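News > Local business > Workplaces

Robot arm joins the teardown bench at Penthorpe computer recycler

April 15, 2024

Staff at Favero, the computer refurbisher on the Penthorpe industrial estate, have a new workmate – a robot arm that is learning to strip old desktop towers.

The arm is on trial until September. Two people who used to spend whole shifts bent over open cases have moved to testing and grading instead. No jobs cut, the company says, and no hours either.

"My wrists were shot," said Negin Rahimi, who has worked teardown since the shop opened. "Drives, latches, drives, latches. I did 66 towers one day and couldn't hold a fork at supper."

Favero took in 1128 desktops last year, mostly from schools and offices replacing there old machines. Every one has to have its hard drive pulled and logged before anything else can be sold. Slow work, and hard to hire for.

Operations manager Rostam Rostami said the drive bay was the obvious place to start. Same move, over and over. The rest of the job – cracked clips, stripped screws, cases that have been sat on – stays with people for now.

Not everyone is sold. Tahmineh Nikzad, who speaks for the bench staff, wants it in writing that the moved workers keep their rate after the trial. She also wants training on the arm to be open to all, not just to whoever is closest to the bench. Rostami said a letter was being drafted. Nikzad said she'd beleive it when she had it in her hand.

Training so far – two days with Karimi, the Gestadberg firm that set up the arm, then 88 pages of manual. Mitra Abbasi was first to finish. She now looks after the arm on mornings, and says the new job is more watching and less lifting. Quieter, too. She misses the chat a bit.

"You still have to know computers," Abbasi said. "It goes wrong, you need to know what it was trying to grab."

A Dell tower on the bench, side panel off, with the gripper in at the drive end:
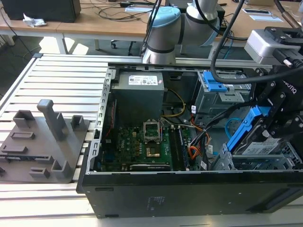
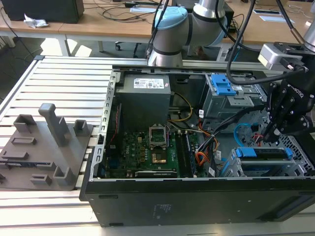 What happens next

Staff meet management again before the trial ends in September. On the table: pay rates, who gets trained next, and whether a second arm is bought. Rostami said no decision had been made on that. Bench staff can put questions in ahead of the meeting through Nikzad.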